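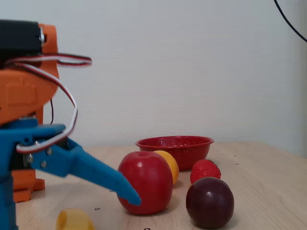 August, a little after seven in the evening

Slept badly and got up at 5. Made coffee and sat at the light wood table until it was time to leave. The heat had not let up overnight and the kitchen was stuffy even with the window open.

Work was slow. Brivadis has lost the Cidwood delivery again, so there was nothing to unpack and I spent the morning on the shelf labels. Gadisa Gebremichael came by before lunch and asked if I would take the early shift for the rest of the month. I said yes. The money will be useful and I am awake at that hour anyway.

Stopped at Mekonnen on the way home for onions, rice, a bag of lentils and dish soap. The real strawberries were 8 dollars a box and half of them looked soft, so I left them. The bus was late and I stood for 55 minutes with the bag cutting into my hand. I should keep the canvas one folded in my jacket.

Did more of the still life after I had eaten. The class wants one finished color study by the end of the month and I have three bad starts. Natnael Worku says to stop buying fruit for it. He is right. The peaches I used for the first one went brown at the stem before I had the shadows in, and then I was painting from memory, and it shows. So now it is the red bowl with the white specks, the red apple, the strawberry and the rest, and they can stay where they are put.

The apple gives me the most trouble. It is glossy and the highlight on top is very bright, almost plain white, and if I paint it that white it looks like a hole in the paper. Natnael told me to leave the paper bare there and bring the red up to it slowly. I tried that twice on scrap. The second try was better. The red of the bowl is close to the red of the apple, and with the apple in front of the bowl the two run together unless I make one of them cooler. I mixed a little blue into the bowl red and it went dull. A little less blue tomorrow.

The specks I had been putting in one at a time with the small brush, which takes forever and makes them look like buttons. Natnael flicks his off an old toothbrush. I covered the rest of the sheet with newspaper and tried it. Some landed on the apple, but I think they can be lifted off with a damp corner of cloth.

The strawberry is fine. I like its green top pointing off toward the back. It is the only green of any strength in the first arrangement and it gives the eye somewhere to go.

I had the bowl empty at first. There was a lot of plain red rim and not much happening in it, and the whole thing sat low on the page. With the banana it has some height.

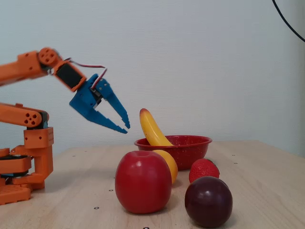 I want the banana leaning on the bowl, with the tip up and the lower end down on the table behind the apple. It makes a long line from top to bottom and it covers part of the rim, so I have less of that curve to get right. Ovals are still my weak point. I drew the rim nine or ten times last week and each one came out pointed at the ends.

The yellow has a bit of green in it toward the top. I did not notice that until I had already put down a flat wash, so I will have to glaze over it when it dries. The tip is more of a brownish orange. I have a tube of Stesamine ochre that should do if I warm it up – it is nearly empty but I only need a dab.

For the table I am using a very thin beige and leaving the grain mostly out. Two or three faint lines at most. The first time I painted every line and it looked like a road map.

Stopped when the light from the window went. The lamp changes all the reds and there is no use working under it. Rinsed the brushes, emptied the water jar, put the paper under the heavy books so it will dry flat.

Phoned my sister and we talked about the car. It needs brakes and she would like me to pay half. I told her I would look at my account after the first of the month.

Lentils soaking for tomorrow. Alarm set for 4:30.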